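Grid Sheets and Dish Racks on a Small Work Surface: Frequently Asked Questions

By Elsa Nyberg
Thursday, April 26, 2018

These answers cover the surface sheet and the plate rack as set up in the Grorkanthorpe kitchen. They replace the older notes on the Clandix sheet, which dealt with plain white stock only.

What is the sheet for?

It protects the table from scratches and standing water and gives a fixed reference for placing things. The grid lines let you put a rack or a tray back in the same position after cleaning. The sheet isn't a cutting surface and it isn't a heat mat. Pans straight from the stove go on a trivet.

Why does one edge of my sheet curl up?

The material was stored on a roll and has kept some of its curve. The outer turns of a roll relax fastest; a sheet cut from near the core holds its curl longest. A curled edge lifts the border row of cells off the table, so those cells can't be used for alignment. Measure from the first full line that lies flat.
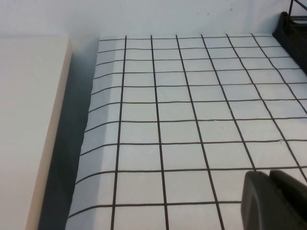

Quezada wrote in to say that reverse rolling made things worse, with a ripple in the middle and the edge still up, and asked whether the sheet could simply be trimmed.

It can. Cut along a grid line with a straightedge and a sharp blade, on a board. Reverse rolling works only if the roll is wide and even, with the printed side facing out if the curl goes up toward the print. A tight roll creases the sheet, and a crease doesn't come out. If you'd like to keep the full size, lay the sheet face down on a clean floor under flat boards for 2 days before cutting anything.

Should the edge be taped?

Tape is acceptable on the underside. Tape over the top edge collects grease along its border and has to be replaced often. Do not tape a sheet that is still under tension, as the ripple moves inward.

Where should the rack go?

At the back of the table, with its long rear rail parallel to the wall. Leave enough of a gap to get a cloth through. Line up one side of the drip tray with a grid line and note which line it is. The front of the table then stays free for stacking and sorting.

Does the tray need to be level?

Yes, or with a very slight fall toward the side you empty from. Check it with a short level placed across the ridges. If the tray rocks, look under the sheet first. A crumb or a folded corner is the usual cause.

How should plates be loaded?

Start at the back and work forward, one plate per slot. Loading from the back means that no wet plate is carried over a dry one. Large plates need the taller loops; a plate that stands well above its divider will lean, and the lean increases when the next one goes in. Keep all the concave faces turned the same way.

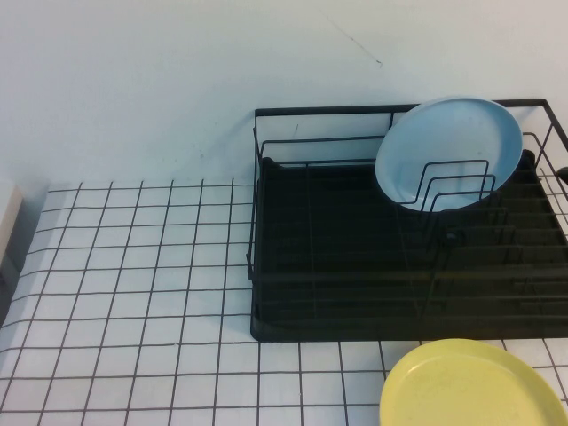

Slot spacing is the figure most people get wrong when they buy a second rack. The Pludau notes give it center to center, while most sellers give the clear opening between wires, and the two can't be compared directly. Measure your deepest plate across its thickness, rim included, and compare that with the clear opening. For plates with a raised rim, such as the yellow one in front of the rack, test the fit before settling on a rack. A flat plate is the less demanding case.

Can bowls go in the plate dividers?

Small ones can, at an angle, but they take up several slots and drain poorly. Put bowls upside down on the open side of the rack.

How often is the drip tray cleaned?

Empty it after each load. Wash it once a week with dish soap and a soft brush, working along the ridges. Mineral film shows clearly on black plastic. Use white vinegar diluted with an equal amount of water, leave it for a few minutes, then rinse and dry. Lift the wire basket out first if it comes out on your model. 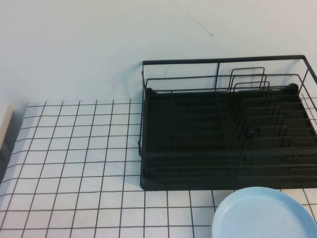 How is the sheet cleaned?

Use a damp cloth and a drop of dish soap, then wipe dry. Avoid scouring powder, which dulls the lines. Wipe parallel to the lines near any cut edge, so that the cloth doesn't catch and lift it.

Can the sheet be left under the rack permanently?

It can, but lift the rack once a week and dry underneath. Water held between tray and sheet leaves a faint outline that is hard to remove.

Questions about this page: Elsa Nyberg, Grorkanthorpe | Copyright 2018 | Back to top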